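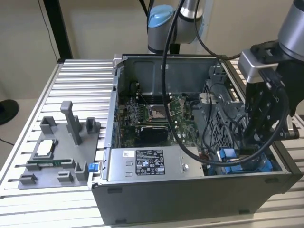

Using the Plosico bench kit to strip old desktops

Workshop tips for small repair and recycling shops

Plosico rents its arm kit by the month, with the gripper, the aluminum table and the parts plate included. We took one in May for a backlog of office towers and have used it most working days. Many of our machines are older desktops with blue plastic drive carriers, and most of these tips come from that kind of case. A few apply to any bench, arm or no arm.

Before you start

Unplug the tower, press the power button once to drain what is left, and lay it flat with the open side up. Take the side panel off by hand. The kit can be taught to do it, but every case maker uses a different latch and the teaching takes longer than the job.

Set the case square to the table slats. The kit stores its positions relative to the table, and a tower that is turned a little will throw off every reach. We clamp a straight bar from Grajales along one slat and push the case up against it.

Leave the power supply in until last. Its weight keeps the case from sliding while the arm pulls on other parts.

Drive carriers

Blue tabs on a carrier are meant to be squeezed with fingers. The gripper can do the same, but set the force low to begin with and raise it 2 steps at a time. Old plastic cracks without warning, and spare carriers are hard to find.

Unplug the data and power cables first, and do it by hand. Pulling a SATA plug at an angle can break the plastic tongue on the drive, and then the drive is scrap. Fold the loose cables back over the board, away from the carriers, and hold them with a strip of paper tape.

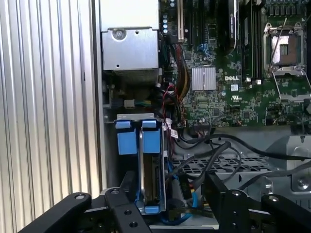
Memory and small boards

Open the latch clips at the ends of the memory slots before anything tries to lift a stick. Put each stick in a slot on the parts plate as soon as it comes out. The plate that comes with the kit is 3D-printed and fairly soft — wipe it with a damp cloth, no solvent.

If the processor is already out, keep a cap over the socket. One dropped screw can bend the pins.

The arm's own cable

Check the slack every morning. There should be enough for the wrist to turn fully, but a long loop can catch on a drive cage. Altel sells hook-and-loop ties that hold well and come off without leaving glue.
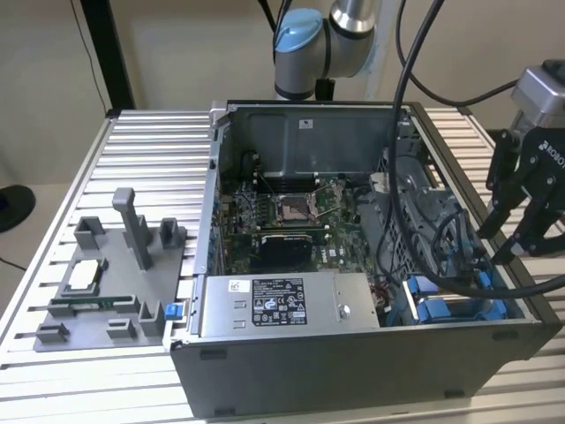 Allow 30 minutes for the first tower of any new model. After that it goes much faster, and the saved routine can be used again on the next batch. Our unit has logged some 4,000 picks with one set of finger pads, replaced in the summer. The pads are part 511 in the Plosico parts list, and Nenddale stocks them too, at a slightly lower price.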